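# Chapter 4: Wood Moves

My first tabletop split on a Wednesday in November, a little after six in the morning. I was making coffee in the next room and heard what I took for a dropped pan. When I went in to look, there was a crack running from one end of the top almost to the middle, wide enough to slide a dime into. I'd screwed that top down to its base with sixteen big steel screws, very proud of how solid it felt, and then I'd turned on the heat for the winter.

So that's the chapter! Wood takes in moisture from the air and gives it back again, and every time it does, it changes size. If you've read Chapter 3 you already know what a cell wall looks like and where the water sits in it. Now we get to what all that does to a table, a door, or a drawer that slides beautifully in March and won't budge in August.

I learned most of this from Raelene Ngata, who ran the shop at Lindach when I was starting out and who let me bring her the broken top in two pieces. She didn't laugh (much). She took a pencil, drew an arrow across the boards, and told me to go home and measure the thing once a week for a year. I did, and you'll find my numbers in Table 4.2, coffee stains removed.
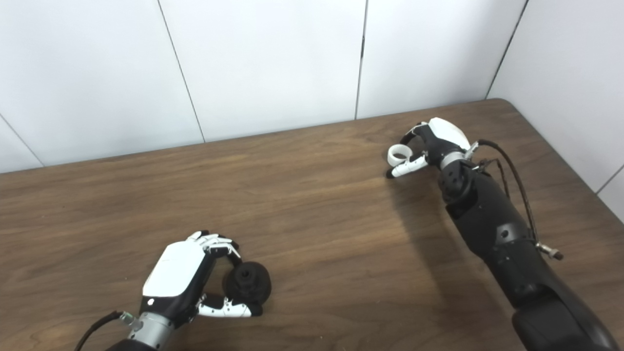 Grain direction is the first thing to get straight, and I mean before you pick up a ruler. Wood hardly changes at all in length. Across the grain is where you get the movement, and it can be a surprising amount in a wide top. Get into the habit of looking for the lines on any wooden surface you sit down at. On the medium-brown tabletop in the photo you can pick them out easily, and a piece like that, if it's solid boards, will swell and shrink at right angles to those lines. The finish won't stop it, by the way. A good finish slows the moisture down, so the change comes over weeks instead of days, but it still comes.

The second thing is how the boards were cut from the log. A flat-sawn board moves nearly twice as much across its width as a quarter-sawn board from the same tree, at least in most of the species we'll use in this book. I'll give you the rates in Section 4.3, along with a shortcut that Yaqin Yan taught me when we were both fitting out the reading room at Nondgate. That job had 64 drawer fronts, all solid, all in one long run, and we had to decide how much gap to leave around each one. Too little and they'd jam in summer. Too much and the whole wall would look like it was missing teeth by February. We argued about it over a lot of sandwiches.

You'll also need to know what the air is doing. Pick up a cheap humidity gauge and hang it where you work, away from the window. My shop sits at 50 percent on an ordinary fall day, and I plan everything from there. Yours may be very different, and if you're sending a piece to another climate, it's the customer's air you should be asking about. I once shipped a blanket chest from McKinnon up to Stavavby without asking, and the lid came back to me shaped like a potato chip.

Before you go on to Section 4.1, find a scrap of flat-sawn board as wide as you can get. Cut a strip off the end, one inch along the grain, and keep the full width of the board. Measure that width and write it on the strip with the date. Leave it on a shelf in your bathroom for two weeks, then measure it again and bring both numbers with you to Exercise 4A.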